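Keeping Vitamins and Supplements in Good Shape at Home

Print this page | E-mail this page

I love a tidy supplement shelf! There, I said it. Mine used to be a shoebox on top of the refrigerator, with fish oil from two winters ago, a zinc bottle with no label, and a drift of yellow powder in the bottom that I never did identify. Cleaning it out took one evening and I've been a bit of a fanatic about it ever since, so here is everything that works in my kitchen.

First, get them off the refrigerator. The top of a fridge is warm nearly all the time, and so is the cupboard over the stove, and the windowsill is worse again with the sun on it. Tablets will put up with a lot, but softgels go sticky and weld themselves into one big lump. Mine live in a low cupboard on the far side of the room from the oven, in a plain lidded tin that used to hold cookies. A bedroom drawer is just as good. The bathroom cabinet feels like the natural home for them, I know, but think what that room is like after three people have showered before school.

If there are small children in the house, low is no good at all. Go high, go locked, and don't count on the cap to stop them. Iron tablets especially need to be out of reach, and gummies look exactly like candy (because they more or less are). My sister has hers in a toolbox with a little combination lock, up on the closet shelf, and the grandkids haven't shown the slightest interest in it.

Leave everything in its own bottle until you need it. The bottle has the date, the dose and the lot number on it, and dark glass or plastic helps keep the light out. I fill a weekly pill box on the same night I water the houseplants, and I only ever fill the one week. People who fill a whole month at a time end up with crumbly vitamin C, brown round the edges. And if a bottle came with one of those little drying packets inside, leave it in there! The cotton ball is a different story. Pull that out the first time you open the bottle, as it can draw damp in.
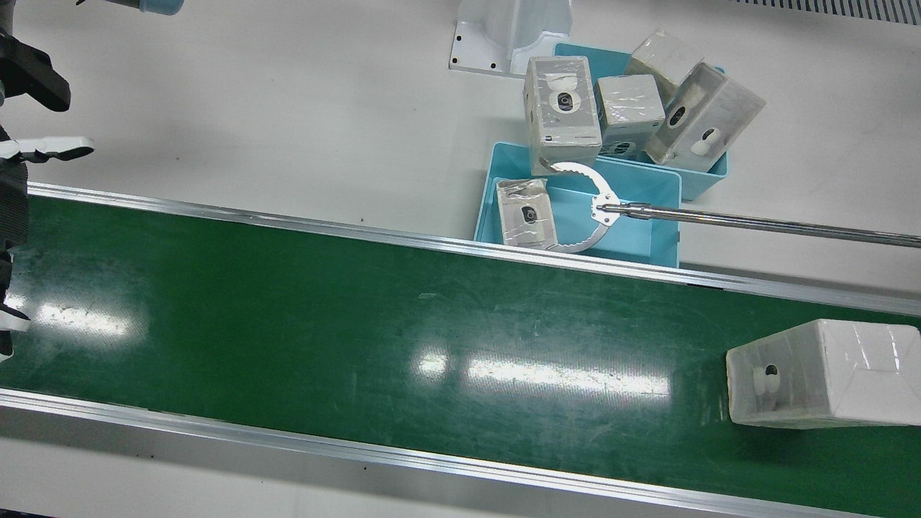 Buying ahead is where I used to waste the most money. The giant jar always looks like a bargain, and then you do the sums: one tablet a day and a jar of 231 will take you well past seven months, with the lid coming off every single morning. For oils and probiotics I buy the smallest size there is. For plain calcium I'll take the big one and not worry. When a new jar comes home, look it over before you put it away. The seal under the cap should be whole, and any outer wrap should be snug. A few wrinkles in the plastic don't bother me, by the way. The big white box on the green belt has a wrinkly wrap too, glossy as anything, and I wouldn't think twice about wrinkles like those on a carton of vitamins. A split, a puncture or a seal that's already been lifted is what sends a jar back to the store.

Now, labels. Get yourself a fat permanent marker and write the month you opened it right on the lid. Just "March" will do, big enough to read without glasses. I line the bottles up with the oldest in front, the way a grocer does with milk. If you have a Ceketti-style turntable, or any old lazy Susan, put it in the cupboard and you'll never knock over the back row again. I found mine at the Flurnbridge church sale for 2 dollars and it spins like a dream.

Fish oil gets its own paragraph as it is the fussy one. Once it's open, read the label, and if it says to refrigerate, do it that same day. Stand the bottle on a folded paper towel in a jelly jar so the drips don't get all over the shelf. Give it a sniff now and then. Fresh oil smells faintly of the sea, and old oil smells like paint or a crayon box, and you won't need me to tell you which one to throw out! Liquid vitamin D with a dropper is simpler, but wipe the neck of the bottle every time or the cap glues itself on.

Powders next. Protein, collagen, magnesium, greens, whatever you stir into your glass. Keep the scoop dry, and never dip a spoon that's just been in the coffee. I hang the scoop from a hook inside the cupboard door so I'm not digging for it with my whole hand. If the powder has set hard as a brick, or smells musty, out it goes. Ignacio Dunleavy, from my walking group, swears by wide-mouth canning jars for his, with the label cut from the tub and taped to the side, and I've come round to his way of doing it.

A few quick ones that didn't fit anywhere else:

Take a photo of every label, front and back, and keep them together on your phone. Then when the doctor or pharmacist asks what you take, you can just show them. Do ask them before you add anything new, especially if you're on blood thinners or thyroid tablets.

Big tablets go down easier with a sip of water first and a good drink after. Some can be halved with a cheap pill cutter, but anything marked slow release has to stay whole.

If you keep forgetting, put the pill box next to something you touch every day. Mine sits beside the coffee filters, and I take it out at 7:30 with breakfast.

Don't flush the old ones. Many pharmacies have a drop-off box. If yours doesn't, mix them with used coffee grounds, tie it all up in a bag and put it in the trash. Rinse the empty bottles and save a couple for buttons or picture hooks. I have 27 in the sewing room, and yes, I use them!

Happy sorting,
Mechthild Grabner

Related tips

Getting the fishy smell out of a refrigerator shelf
What to do with empty pill bottles
Drying herbs for tea in a small apartment
Mrs. Mészáros's rose hip syrup
Packing a travel pill box
Keeping honey from going hard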